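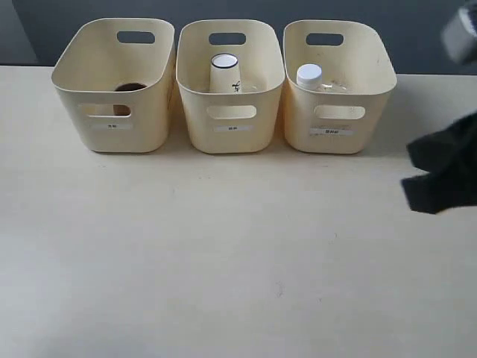
How long can I leave tomato seedlings in their starter cells before they get rootbound?

Until the roots show at the drain holes, which for most kinds is four to six weeks after they sprout. After that move them up a size or get them in the ground.

That's from the pinned tips but it doesn't really fit my situation so asking properly. I've got a tray of 72 cells, sown first week of April under a shop light. Moved them up once, to small pots. Now the bottom leaves are going yellow and the stems are purple on the underside. Our plot at the Kondbridge community garden got held up (water line work) and we only got the key on Saturday. Are these worth planting this late or should I buy new ones? Frost usually comes early October here. Mostly paste types, a few cherry.

Posted by mudroomgardener, June 25, 2018

stultel_road_plot
Plant them. Tomatoes forgive almost anything. Yellow bottom leaves at that age is just hungry plants, the potting mix ran out of food weeks ago. Purple underneath is usually phosphorus or cold nights, and they tend to grow out of it.

What I would do:
Water the pots well the night before.
Pinch off the yellow leaves and any flowers. Hurts to do it but do it.
If the roots are circling, tear the bottom open a bit with your fingers.
Bury the stem deep, up to the top 2 sets of leaves. If they are leggy lay them sideways in a trench and bend the tip up. Gently – they snap.
Weak feed after a week, not before.

Plant in the evening if its hot. They'll look awful for three or four days. Cherry ones will be fine by October, no question. Paste types depends on the variety, look up days to maturity and count from the day you transplant, not from sowing. I'd add a couple weeks on top for stress. Anything over 80 days I would skip.

Also don't put all of them in!! Pick your best 20 and give the rest away. Crowded tomatoes get blight and then everybody's plot gets it.

vostow_val
just buy new ones, the garden center marks them down end of June anyway

kneedeep_in_compost
Disagree with buying. The marked down ones have been sitting in tiny pots just as long as yours, and you don't know what was sprayed on them. Did this 2 years ago with plants in worse shape and had sauce in the freezer by the middle of September.

One thing not mentioned, harden them off if they've been under the light this whole time. An hour or so of morning sun the first day, then more each day for a week. I skipped it once and the leaves went white like paper. Lost nearly 20 plants. And mulch after planting, straw or old leaves, watever you have, but keep it off teh stem.

Can't tell you about the purple, mine never did that.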